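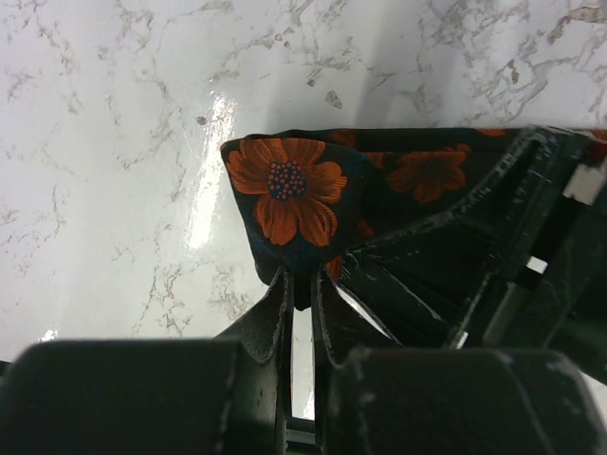 The slow return of the kitchen loaf

Lenni Halonen bakes in a flat above the old tram stop in Velgate, and on baking days the whole stairwell smells of rye. I went up with an empty bag and came home with two loaves, a jar of starter and flour all over my coat!

Her recipe came from a great-aunt in Luvby, who wrote it on the back of a seed packet and left out the oven temperature. Halonen spent most of February working it out. She now starts very hot, drops the heat after 12 minutes and leaves the loaf alone for the best part of an hour (she can tell by the smell, I still need a timer).

The crumb is dark and sour with a lovely chew, and it gets better on the second day. Eat it with cold butter and a bit of pickled herring, or toast it until the edges catch.

What I loved most was how relaxed it all is. There's no kneading to speak of, just a wet dough, a big spoon and a long night's wait. She runs evening classes at the Lehtinen hall from the end of the month, and 42 people have already put their names down. Bring an apron and a jar with a lid.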